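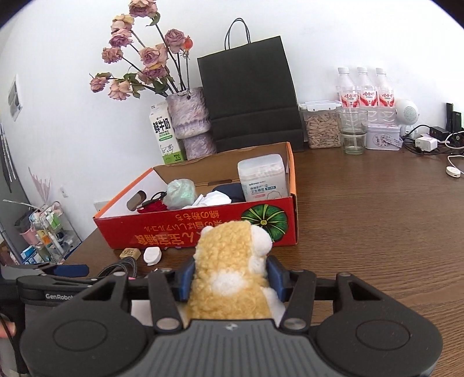 **Drolmont publishes first results from its household and shop-floor chore trial**

*Tidying a mixed table remains the hardest job on the list*

DRANDTON, January. Drolmont today released the first results of Skidis, a test program that asks whether machines can take over ordinary chores at home and on the shop floor. The short answer in the report is that they can do some of them, slowly, with a person nearby.

The program ran 746 attempts across 9 chores. Four were household jobs: clearing a table into a box, folding hand towels, loading a dish rack and sorting laundry by color. Five came from small shops and stockrooms, including shelf restocking, bin picking and packing orders for shipment.

Machines finished 460 of the attempts without help. Most of the successes came from shop-floor work, where items are the same size from one hour to the next and sit where the software expects them. Restocking boxed goods was the strongest result. Towel folding was the weakest of the single-item chores.

Clearing a table into a box accounted for 200 attempts and gets its own chapter. The items are household things that have little in common: scissors, a padlock, cotton swabs in a plastic container, knitted items, cables, a plush toy. A soft toy can be squeezed from almost any side and still be picked up. A padlock gives the fingers much less to hold. A braided cable can be gripped easily but tends to trail over the side of the box once it is let go, and the software often counted the job as done when half the cable was still on the table.

"People ask us when they can buy one that cleans up the living room," said Tegan Grimshaw, who leads the Skidis program at Drolmont. "We don't have a date to give them. On a shelf of identical cartons the machines are useful now. On a kitchen table after a weekend they are slower than a ten-year-old, and they need checking."

The training material for the table chore was recorded by people using hand-held grippers with two padded fingers. Operators worked at furnished tables with vases, bottles, cartons and chargers left in place. Early recordings made on cleared tables were dropped from the training set after machines trained on them knocked over nearby objects.

"A lot of the chore is leaving things alone," said Otakar Hudec, who supervised the recording sessions. "The toy goes in the box. The flowers stay. A person knows that without being told, and we had to find ways to show it."

The report also lists what the trial did not cover. No attempts involved stairs, pets, hot food or children in the room. Costs were not compared with paid labor. Drolmont says both subjects need separate work.

A second round will use Wei, the company's updated control software, on the same chores. Shops in the Drandton area that want to host a restocking or packing test can apply through the Drolmont office.

**About Drolmont**

Drolmont tests and develops handling equipment for homes, shops and small warehouses. It is based in Drandton.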